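一号工位今天停了半天，顺手把擦桌子那套重新调了一遍

2025年4月15日，星期二　Drulico 车间动态

上周说好要给大家更新一下擦拭工位的进展，拖到今天才写，不好意思！主要是昨天下午夹爪开始闹脾气，合拢的时候一顿一顿的，我和同组的人一合计，干脆早上不开工，把整个工位从头到尾保养一遍，顺便把布的抓取点也改了。下面就随便说说，想到哪儿写到哪儿。

先交代一下背景，省得没看过前几期的朋友摸不着头脑。这个工位是 Drumambridge 那边的项目，任务很单纯，就是桌上洒了东西，机械臂拿布过去擦掉。听着简单吧？我刚接手的时候也这么觉得。结果真正费时间的全是些鸡毛蒜皮：布叠成什么样、放在离液体多远的地方、手腕转多少度下去，哪一样不对，后面就全乱套。

到昨天收工为止，这台夹爪累计跑了1,681个循环。我们的保养计划原本写的是每1,000个循环检查一次指面，上一次检查我翻了记录，是做了的，只是做得比较潦草，签了个字就算完了（签字的是我，我认）。所以这回老老实实把指头拆下来，清指根的缝，重新上紧，再装回去做回零。
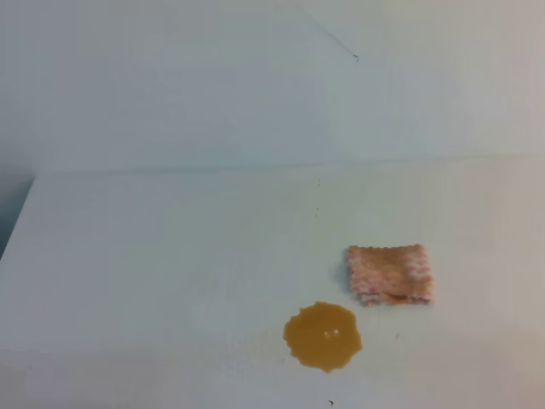
拆指头这一步我想多说两句。以前我们图快，机械臂停在工作姿态就直接拆，手伸在桌面上方，又别扭又容易把螺丝掉到桌子边上那道缝里去。掉过一次，找了我一中午。现在改成先让手臂退到停靠位，断使能，等指示灯灭了再动手，下面垫一个浅托盘。多花两分钟，心情好很多。

指根的缝里掏出来一小撮纤维，都是布上掉的。量不多，可刚好卡在滑块的行程里，合拢时那一顿就是它闹的。清干净之后空跑了几个来回，声音顺了，我站在旁边听着都觉得舒坦。滑轨上补了一点点脂，真的只是一点点，上回有人挤多了，脂蹭到布上，布再蹭到桌上，越擦越花，那天的数据全废。

然后是力的设定。夹布和夹硬东西完全是两回事，布是软的，捏上去先塌一下，再挤成一团，控制器很容易误以为已经夹牢了。之前我们的做法是把力调大，反正布不怕捏嘛。问题是力一大，布就被揪成一个尖，贴到桌面上的面积就小了，擦起来只有一窄条是真的碰着桌子的。今天把夹持力往回收了4档，合拢速度也放慢，让布有时间在指头之间自己摊开一点。

抓取点也一起挪了。老程序是认准布的中心往下抓，抓起来四边全耷拉着，跟拎着一朵花似的，好看是好看，干活不行。新程序从靠边的位置下手，留出大半块布在外面，拖着走。Plellier 的同事之前提过这个思路，我当时嘴上说试试，其实一直没排上，今天总算补上了。
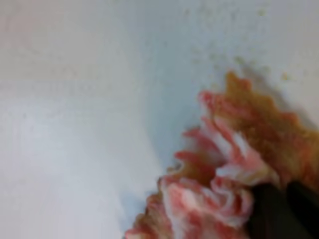 靠边抓当然好，可转弯的时候布会甩到指头底下去，你们那个回程路径最好也改，别让它原路倒着走。留言区里 Kalniņš 这么提醒了一句，还补充说他们自己吃过这个亏，后来把回程改成先抬再绕，才消停下来。

这条意见我看完就拿去试了（对，我一边保养一边刷留言，别告诉组长）。我们原来的回程确实是贴着桌面倒回去的，省时间嘛，谁都这么写。改成抬起来再绕一个小弧，单次动作稍微长了一点，不过擦桌子这种活儿又不赶节拍，慢一点我完全能接受。具体抬多高还没定死，太低等于没抬，太高呢，布上的东西可能会往下滴，明天换几种布再看看。

再说说手腕相机。这个小东西离布太近了，布一抓起来，画面里大半都糊着，靠它判断布有没有抓正，说实话有点为难它。我们今天把分工重新理了一下：布在哪儿、洒在哪儿，听固定机位的；手腕上那个只管下降的最后一小段，还有松手之后回头看一眼。镜头表面用气吹加镜头布清过，支架的两颗螺丝有一颗松了小半圈，也拧紧了，重新做了一次手眼标定。松的那颗大概率早就松了，前几天抓取位置总往一个方向偏，我还怀疑过桌子被人挪了，错怪人家。

标定完照例要核对桌面高度。我们是让夹爪空着、慢慢靠到桌面上方停住，在几个角上各看一次间隙。桌角那一块最容易出问题，靠墙，又挨着桌边，手臂伸过去姿态比较勉强，角度稍微一歪就会蹭到。这次核下来，角上的安全高度往上提了一点，宁可那一小片擦得没那么干净，也不想让指头去磕墙。

还有一件小事，关于桌面上的碎屑。擦完之后总会剩些小点点，有的是灰，有的是布上掉的毛。视觉那边的程序以前对这种小点特别敏感，动不动就把它当成没擦完的地方，机械臂就一趟一趟地回去，擦得特别执着，看得我又好气又好笑。现在设了一个面积下限，小于这个下限的不管，每轮结束后由人拿干布过一遍。听起来有点偷懒，可是比起让机器追着一粒灰跑半天，我觉得划算多了！
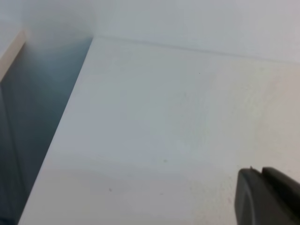
接下来几天的安排

明天上午恢复正常运行，先用旧的节拍跑，盯着夹爪合拢时的电流曲线，要是再出现那种一顿一顿的情况，马上停下来看指根，别等。

指面检查的间隔改短，具体改成多少还在商量，我个人倾向于每个班次结束就顺手掏一下缝，反正也就几下的事。

备用指头只剩2副，已经下单补货。用备件的同事麻烦在柜门的表上写一笔，写清楚哪天换的、换的左边还是右边。

Drumambridge 那边问四月底之前能不能看一次完整演示，我回的是可以，前提是回程路径和布的种类都定下来。想来围观的提前跟我打个招呼，工位边上站不了几个人，围栏里面就更别进了。

有别的经验也欢迎继续留言，特别是谁家试过更厚一点的布，抓的时候到底要不要先压一下再合拢，这个我到现在还没想明白。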